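README for the Hulwood folding clips

Reading time: 7 min

Hello, and thanks for downloading this! I'm Kristýna Jelínek, and this is the long, rambling version of the data card for Hulwood, a small set of clothes-folding recordings made with a hand-held gripper in ordinary bedrooms. The short version lives in the card.yaml next to this file and has no jokes in it. If you only want the licence and the folder layout, scroll down a bit, I won't be offended.

## What we were trying to find out

My question was a narrow one. If you train a folding policy on video from a wrist camera, how much does it matter that half of the footage is blurry? People wave their hands about when they fold clothes. I certainly do. Most pipelines I've worked with throw the blurry frames away before training, and I had a hunch (only a hunch, at the start) that we were chucking out the part of the motion where the person decides where to go next.

So Hulwood keeps everything. Each clip runs from the moment the gripper starts moving to the moment the person puts it down, with all the smeary bits left in, and every frame carries a sharpness score so that you can filter it yourself and see what happens.

There are 362 clips in this release, recorded in 4 homes. The card is dated February 21, 2023, and that's the version the numbers below belong to. There was an earlier internal one from June which you should not use if somebody passes it to you, as the timestamps drift.

## What a frame looks like

The camera sits behind the fingers and looks out over them, so the gripper takes up the bottom of every picture and stays fairly crisp while the world behind it slides about. We left the beds as we found them, with patterned covers, piles of other laundry and so on. A plain table would have been far easier to segment, and I'm told so every time I show this to anyone.

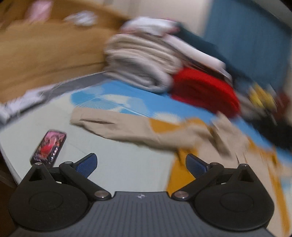 Fingers open over a beige and mustard garment, folded textiles stacked further back. Strong motion blur beyond the gripper.

I like this one a lot for testing, and it's in the `hard` list. Mustard and beige lie right up against a bright blue print, there's a lit phone on the pale surface, and the far edges have mostly turned to soup. Our first cloth mask did terribly on frames like it. It kept trying to swallow bits of the print, and a person labelling by hand had to slow right down too.

## How the recordings were made

Everyone used the same gripper, which we call the Jireš (after the cupboard it was first kept in, long story). You squeeze it, the two padded fingers close, and the opening width gets logged along with the video. People had a practice session first and then folded whatever they liked in whatever way they'd normally do it. I gave no instructions about speed. One person folds trousers in thirds and everybody else does halves, so please don't assume a single "right" end state!

Camera position comes from visual tracking, run afterwards. It copes better than I expected with the fast bits, but it does slip now and then, mostly when the view fills up with one plain piece of cloth. Clips where the tracking slipped have `pose_ok: false` in their metadata. I've kept them in because the pictures are still fine for training a mask or an encoder.

## Folder layout

- `clips/` has the video, one folder per clip
- `width/` has the finger opening, logged at 50 readings a second
- `pose/` has the camera path, plus the `pose_ok` flag
- `sharp/` has the per-frame sharpness score
- `lists/` has the train and test splits, and the `easy` and `hard` lists

The splits are by home, so no bedroom turns up in both train and test. If you reshuffle by clip you'll get lovely numbers and they won't mean much. I did this myself for a whole fortnight before noticing, and I was so pleased with those plots.

## The sharpness score, and why it's a bit odd

A normal blur measure looks at the whole picture. That goes wrong with a hand-held gripper, as the tool moves with the camera and always comes out sharp, and its ribs and edges push the score up. You can have a frame where the bedding is a smear and the measure happily says "all good".
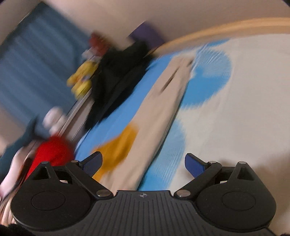

Gripper sharp, bed soft: beige trousers lying lengthwise, the fingers apart with nothing between them.

We therefore mask out the gripper with a fixed shape and score only what's left. Frames like the trousers one drop a long way down the ranking once you do that, and the ranking then agrees much better with what my eyes say. The fixed shape is generous at the fingertips since they travel as the thing opens and closes, so a little of the cloth nearest the fingers gets ignored as well. I tried a shape that follows the finger width. It was fiddly and gained almost nothing. It's in `extras/` if you fancy a go.

One more quirk: the score isn't even across a frame. Blur is often much worse on one side, presumably from the wrist turning, and a single number hides that completely. I'd love to replace it with a coarse grid of scores. It's on the list.

## What we found so far

Short answer: keeping the blurry frames helped, though less dramatically than I'd hoped when I was telling people about it over lunch.

We trained the same policy 2 ways, once on everything and once with the blurriest frames dropped, and ran both on the arm in our lab at Clovley. The everything version was better at the approach, meaning it got the fingers to a sensible spot on the cloth more often and dithered less on the way. Once it had hold of the cloth I couldn't tell the two apart. That makes some sense to me, as people slow down when they pinch, so there's hardly any blur to drop at that stage.

Where it didn't help at all was picking between overlapping things of a similar colour. Both versions were equally hopeless with beige on cream. I had a vague idea that motion would give the edges away, and it may still, but our encoder looks at single frames and so it never had the chance.

Please treat all of this as an early result. It's one arm, one kind of policy and a lot of trousers.

## Known problems

- Lighting is whatever the room had. There are no colour charts and white balance wanders within a clip.
- Clothes are mostly soft casual things. Very few shirts with buttons, no knitwear worth mentioning.
- Beds only. A policy trained on this will be confused by a table (ours was!).
- Background clutter is left in on purpose, including soft toys, phones and other washing. Faces and readable post have been blurred out by hand. If you spot something we missed, write to me and I'll pull the clip the same day.
- Some clips have a long dull stretch at the end while the person admires their work. Trim to the last change in finger width and you'll lose nothing.

## Using it

The loader is in the Jolden toolkit, from the branch called `hulwood`. It reads the lists, lines up video with finger width and skips the bad poses unless you ask it not to. If you'd sooner write your own, watch out for the width log starting slightly before the first video frame. The offset is in each clip's metadata and it isn't the same from clip to clip.

Free for research and teaching. If you publish something, please cite the card, and do send me the paper, I like seeing where it goes.

## Comments

**tomasz_w** Thanks for splitting by home. Does the fixed gripper mask work if I crop the frames to a square first?

**Kristýna** Yes, as long as you crop the mask in exactly the same way. Apply it before any resizing, the edges go mushy otherwise.

**foldinglab_pip** We see the same thing with the approach phase on towels. Ours got worse on the grasp when we kept all the blur, though, so I'd be curious to compare notes.

**Kristýna** Ooh, yes please. Towels are thicker at the edge, maybe that's part of it? I'll email you.

**marrowfat** The link to the June version still works, by the way.

**Kristýna** Argh. Taking it down now, thank you.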